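Startseite Projekte Protokolle Termine Kontakt
Drucken | Per E-Mail senden

Protokoll der Arbeitsbesprechung Teleoperation, Teilprojekt Karaca
Ort: Pirau, Besprechungsraum 11
Protokoll: Yasir Arain

TOP 1 Stand der Aufnahmen
Rafsan Navaratnam berichtet. Bis Ende Juni liegen 2906 ferngesteuerte Durchgänge vor, davon sind 1920 gesichtet und freigegeben. Ziel bleiben 3440 Durchgänge für die Aufgabe Kleinteile. Der Rückstand bei der Sichtung wird zur Kenntnis genommen. Vastumby stellt dafür ab kommender Woche eine weitere Person.

TOP 2 Aufgabe Kleinteile, blaue Box
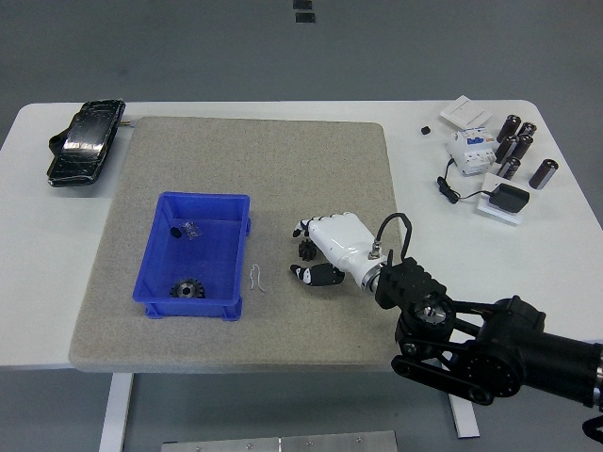
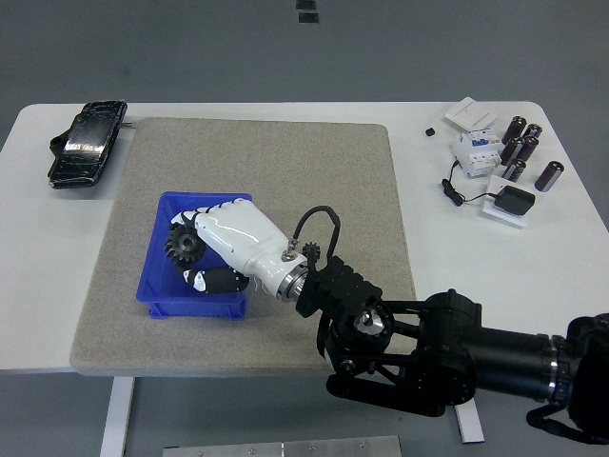

Zur Bedienung mit dem Datenhandschuh gibt es zwei Meinungen. Arain möchte, dass die Bediener den Griff frei wählen, Navaratnam will einen festen Griff vorgeben, damit die Vorführungen untereinander vergleichbar sind. Einigkeit besteht darüber, dass das schwarze Zahnrad zwischen Daumen und Fingern gehalten wird und der Handrücken dabei oben bleibt, auch bei der Arbeit in der Box. Wie weit die Finger vor dem Zugreifen geöffnet werden, bleibt vorerst den Bedienern überlassen. Die Elektroteile rechts neben der Matte (Schalter, Sicherungsautomat, Kondensatoren) gehören zu einer späteren Aufgabe und dürfen während der Aufnahme nicht verschoben werden.

Beschluss: Die Anleitung wird um den Griff von oben ergänzt. Abgebrochene Durchgänge werden aufgehoben und gesondert gekennzeichnet.

TOP 3 Verzögerung der Fernsteuerung
Beim schnellen Schließen der Hand folgen die Finger dem Handschuh merklich verspätet. Drokier hat eine neue Version der Steuerung angekündigt, ein Termin liegt nicht vor. Bis dahin wird langsamer vorgeführt. Navaratnam fragt nach.

TOP 4 Verschiedenes
Neue Bediener üben künftig einen halben Tag, bevor ihre Durchgänge gezählt werden. Sonntagsschichten finden nicht statt.

Aufgaben
Arain: Anleitung ändern, an alle Bediener verteilen
Navaratnam: Rückfrage Drokier, Liste der offenen Sichtungen

Ende der Besprechung: 15.40 Uhr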